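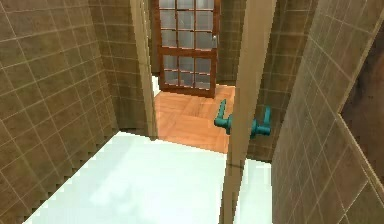 Bathroom level, door with teal levers, glass-paned door behind it.

Tultham Doors Kit, reviewer's data card
Maintained by Ibsa Wubshet. Last edited 18 August 2020.

What you get
A license for simulated rooms with doors to open, plus 2,000 recorded episodes and a loader script. The vendor says this is enough to train a door-opening policy. I doubt it. The recordings cover 85 start poses, and 66 of those face the same way.
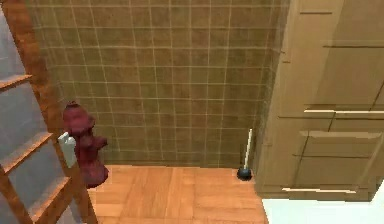
Randomization is the main selling point, and it is thinner than the sales page suggests. Object placement changes between resets, but the choice of objects seems to ignore the room. A red fire hydrant beside a bathroom door is fine as an obstacle; it tells you little about how a policy will cope with a laundry pile. The plunger in the back corner is closer to what our Costigan site would need. Lighting did not vary at all in the resets I checked.

Known problems
- Handle shapes are chunky and simplified. Expect trouble on real hardware.
- Episode 181 fails to load. Jouko Vainio reported it in June — no fix yet.
- Contact forces are logged without units.

Not tested
Transfer to a physical arm. The vendor's success figures come from its own simulator, so I have left them out of this card.

License
Per seat, renewed yearly. Read the clause on derived policies before you sign.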